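We like to say we're a country town people at heart, and every February, when the fair comes around, we all believe it for a weekend. Then we drive home and go on arguing about parking. 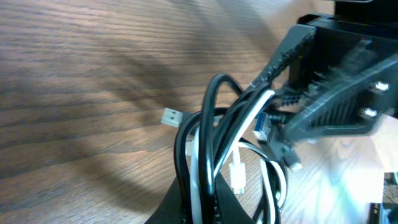 I grew up in Clomuddale, back when it had 535 people and one good bakery, and I've never been able to hear the place called "empty" without getting a little cross. My grandmother's kitchen table was the town hall, more or less. I still can't look at a brown tabletop with wavy grain like this one without wanting to sit down and hear who's selling up! 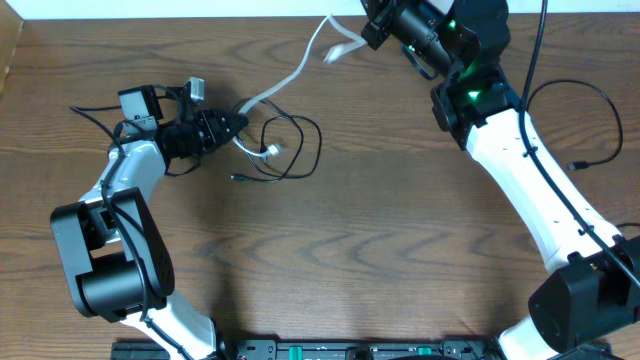
Two arms over the wood grain.

Akgate, where I live now, gets the songs and the tourist posters (lovely posters, too), while Clomuddale gets a bus twice a week.
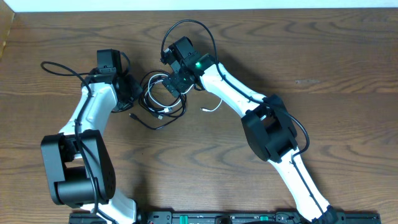
And I do think that if we're going to keep borrowing these towns for our idea of ourselves, we might pay for the bus.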